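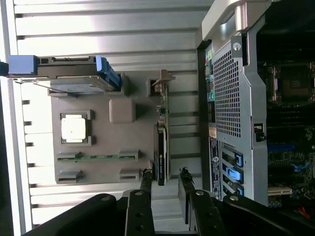 Chapter 9
Choosing and Fitting Walking Boots

Most of us have, at some point, bought a pair of boots in a hurry and paid for it on the first long hill. A customer comes into the shop on a Sunday, tries on one pair in thin socks, walks to the mirror and back, and is out of the door again before the kettle has boiled – and you, as the fitter, have learned next to nothing about those feet.

In this chapter we shall slow the whole business down. We begin with the last, the foot-shaped form on which a boot is built, and it may surprise you how long shoemakers took to settle on separate shapes for left and right. The village workshop at Rirkolby was still selling "straights" in 1832, and its order book for that year lists 481 pairs, each to be worn on whichever foot the buyer liked!

From there we move on to measuring length, width and instep, and to the way feet swell over a day's walking (do try to fit in the afternoon if you can). Kirstin Shearer has kindly let us use her fitting notes, which you will meet again in the exercises.

Before reading on, find your own oldest pair of boots and look at the soles. Keep them beside you – we shall need them shortly.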